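Last updated: 2023-12-27

Sewing & Mending List – message archive

From: Shobha Kotian
Subject: Re: busy prints, folding and cutting

Hi Hermine, hi all,

I was going to answer this days ago and then the house filled up with relatives, so here I am at the kitchen table with cold tea and your message open. Quoting it so people don't have to dig:

> Hermine Nägeli wrote:
> I have been given a big bag of printed cotton remnants, all of them
> loud. Cartoon things, dots, letters going every which way. I want to
> make drawstring bags for the kids at the library, but every time I
> lay a piece out I get dizzy and put it back in the bag. Do you iron
> first or sort first? Do you bother matching the print? And how do you
> store it so it doesn't turn into one giant ball? I have 2 shelves
> and not much patience.
> Hermine

Oh, I know that dizzy feeling! I have a weakness for loud prints myself, and my remnant drawer looked exactly like your bag until May, when Senthil Mathew came over to borrow my rotary cutter and laughed at me until I cleaned it out (he was right, but I didn't tell him).

So, my way. I sort first and iron second. If you iron everything and then sort, half of it gets crumpled again while you're making up your mind, and you've wasted the steam. I dump one piece at a time on a light surface, plain white if you have it, and leave it in its heap for a minute. With a crazy print the heap tells me more than the flat piece does. I can see which colors jump out and which ones just sit there, and that's how I pick the cord and the lining. Flat, it's all shouting at once.

A teal, navy and orange one is a good case, with plenty of white and gray in it too:

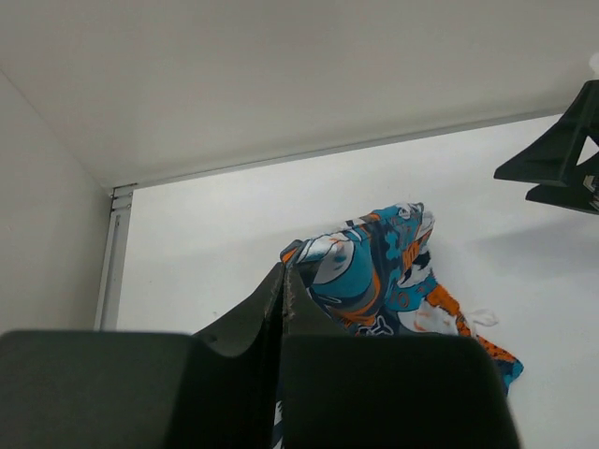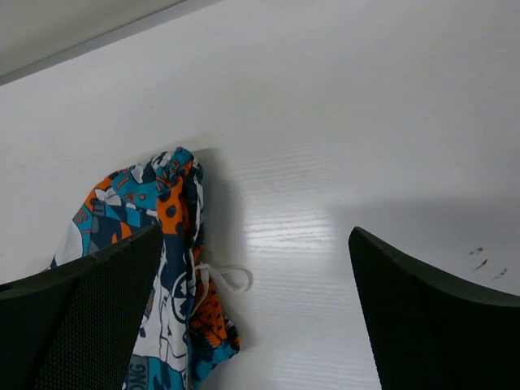 How do you pick a lining for a print with that many colors in it?

Take the darkest color that shows up all over, so navy for this one, and use it plain for the lining and the cord. It hides grubby fingers, and it calms the whole bag down when the top is pulled shut. Orange would be my second choice, if the kids get a vote.

On matching the print – don't! Raghavendra Mudaliar matches everything, he once matched a stripe across a zipper AND a pocket and brought it round to show me, and it was gorgeous, and it took him most of a month. For a drawstring bag the top is all gathers anyway. What I do bother with is lettering. If there are letters on the cloth, I try to keep a whole one somewhere near the middle of the front panel, right side up if the print allows it. Kids hunt for their own initial. With letters going every which way you'll get a few upside down no matter what, and that's fine, turn the bag over.

For cutting I use a cardboard template and a chalk pencil. White chalk vanishes on a busy print, so I mark on the wrong side, which is usually paler. If yours is printed right through to the back, try a strip of masking tape along the cutting line. Jamshid Mazandarani taught me that one and I've used it ever since.

Storage: fold each piece to the same width, then roll it up and stand the rolls on end in a shoebox. Pin a scrap of paper to each one with the measurements. Two shelves is plenty if you're strict about the tiny bits. Anything smaller than my hand goes in a jar for patches, and when the jar's full I pass it along to whoever is quilting.

Thread, before I forget. I've been using the Sumen all-purpose in navy, bought one of the big 4000 yard cones and I don't expect to see the end of it. Cord I get from Skosemow, but any cotton cord will do as long as it isn't slippery. Knot the ends twice.

Start with the ugliest piece in the bag, Hermine, so you won't mind if the first one comes out crooked. And send us a list of what else is in there, I might trade you for some of my dots.

Hugs,
Shobha

P.S. Does anybody still have the pattern sheet for the Rodia tote, the one with the boxed corners? Mine has gone missing and I suspect the recycling.

Get new posts from the list in your inbox. Enter your email address to subscribe to our newsletter. You can unsubscribe at any time.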